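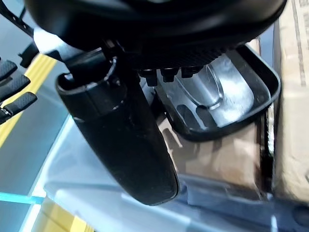
A shallow black tray containing a clear plastic object, beside a cardboard box.

Packing table

A packing table is a flat working surface on which loose goods are sorted, checked and put into trays, bags or boxes before storage or dispatch. It is found in warehouses, mail-order rooms, repair shops and larger households. The term covers both purpose-built tables and ordinary tables used for the same work. In older trade catalogues the name packing bench is more common, and the two are now used interchangeably.

Contents
1 Surface
2 Trays and boxes
3 Order of work
4 Frame and edges
5 Cleaning
6 Regional use
7 See also

Surface

The top of a packing table is normally smooth, so that goods can be slid across it without snagging. A matt finish reduces glare from overhead lamps. A glossy finish is easier to wipe but shows scratches sooner. Strong plain colours are used where the goods are mainly dark, as a small black part is easily overlooked on a grey or brown top. Yellow and light green are the usual choices. White is avoided in rooms where clear film is handled.

Tops may be made in one piece or joined from panels. A joined top is cheaper to repair, but the seam collects dust and can catch thin paper. The Hagedorn pattern, used in furniture workshops, places the seam towards one end of the table, leaving the middle unbroken.

Trays and boxes

Small goods are held in shallow trays with raised rims. The rim keeps items from rolling off when the tray is moved, and should be low enough for the contents to be lifted out from the side. Rounded corners are easier to clean than square ones. Dark trays suit clear plastic goods, whose edges stand out against them.

Cardboard boxes are generally stood at one end of the table or on a lower shelf. Keeping the box on the same level as the tray shortens the reach but takes up working space. Where several box sizes are in use, the largest is placed furthest from the packer.

Order of work

Goods are commonly divided into rigid and soft items before packing begins. Rigid items are set out singly, with space between them, and packed first. Soft items such as caps, pouches and cloth bags are folded and used to fill the remaining gaps. Hollow shaped items may be nested if their openings are wide enough, though nesting should not be forced.

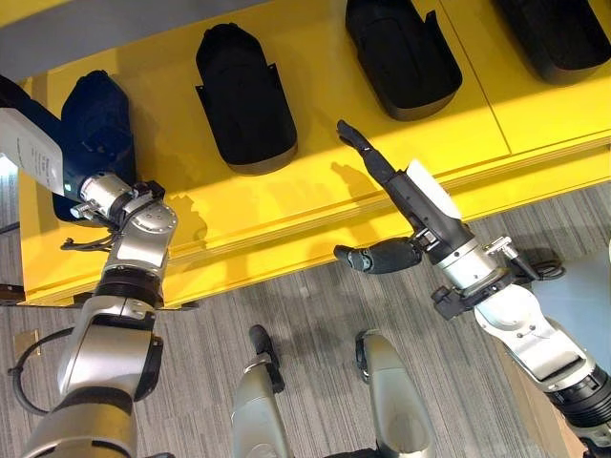
Should hollow items be packed with the opening facing up or down?
They are packed with the opening facing up when something is to be placed inside them, and facing down when they are to be packed empty and kept free of dust.

A packing list is checked against the goods on the table before the box is closed. In the Flindon method, each item is moved from the left side of the table to the right as it is ticked off, and anything still on the left at the end is queried. The method needs a table with a clear centre line, which may be painted or taped.

Frame and edges

The frame carries the load and keeps the top level. Most frames are of steel tube or timber. Long tables are given a cross beam under the top to limit sagging, and a table with a top 3,000 mm long usually has 2 such beams. Front edges are often built up in layers to stiffen the top and give a thicker surface to lean against. 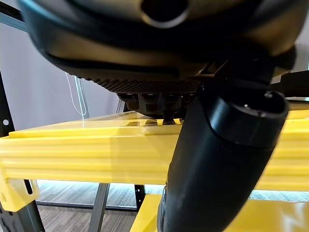 Fittings such as lamps, tape holders and scanner brackets are attached to the frame or to a separate rail. Bolted fittings are preferred to clamped ones where the table is in constant use, because clamps work loose and mark the top. Hexagonal bolts of size M8 are widely used for heavier fittings. They should be checked for tightness whenever the table is moved. Ribbed rails resist bending better than flat strips of the same weight, but the grooves hold dirt and need brushing out.

Cleaning

The top is cleared and wiped with a damp cloth at the end of each working period. Adhesive left by tape is removed with a plastic scraper. Metal scrapers damage glossy finishes. Trays are emptied and washed separately, and are not stacked until dry.

Regional use

At Celtport, packing tables were formerly built to a standing height of 900 mm, and a lower seated pattern was introduced later for light goods. The Oko table, a folding type with a detachable rail, was listed under the pattern number 557 and is still met with in small mail-order rooms.

See also

Workbench
Sorting tray
Corrugated box
Packing list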